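Plomcombe House Users' Group – minutes, 6th December

Back room, item 2: outlets and cords

The Widville office wants 400 for hanging power strips off the floor in every room. The group was not convinced. Stick-on hooks are cheap, and no one could say how long one holds with a plug going in and out all day. The claim that they hold for over 10 years was not backed up by anything on paper.

Screws were suggested – the lease may not allow them. Lostico's quote of 500 for wall outlets was called high and sent back for a breakdown.

Agreed: no money until the hook in the back room has been checked again. Item stays open.
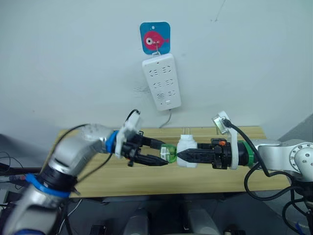 Back room: power strip on the fish hook, over the table.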